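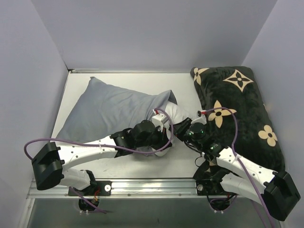 Page 14

Category: Student Projects / Robotics

Two-Arm Handling of Soft Objects: Project Report

Mar 31, 2020

1. Task

Our group worked on the Stukham cell, which has two small arms bolted to a shared aluminum rail and a walled work surface behind it. The goal was to have both arms work on pillows by teleoperation, record the runs, and train a controller on the recordings. Earlier groups in the course used blocks and cups. We chose pillows because they change shape when gripped and there is no fixed edge to aim for.

2. Setup

We used two pillows, a plain gray-blue one with a soft cover and a black plush one with beige flowers. The plain cover folds easily and a pinch anywhere near the end will lift it. The plush one is harder to get hold of, and the fingertips tend to slide over the pile.

The grippers come very close to each other when both arms reach the middle. We set a software limit of 60 mm between fingertips in February after two collisions, one of which bent a bracket. Valdir Tavares rewrote the limit so that it slows the arms first and stops them only if they keep closing.

The purple cables run outside the links and need enough slack to loop over the wrist. Our first routing was too short and pulled a connector out during a full reach.

3. Recording

We recorded 100 runs and kept 80. The rest were dropped for operator mistakes or missing frames. Logging was done with Gronda, which saved joint positions and gripper current in one file per run.

4. Results

The trained controller lifted the plain pillow by one end in most trials. It did poorly on the plush one and often closed on nothing. Training past 1000 steps made no difference we could measure.

5. Remaining work

Gripper current was logged but never used as an input. The next group should try it before changing the fingertips. The bent bracket was replaced and the spare is in the Prundis cabinet, second drawer.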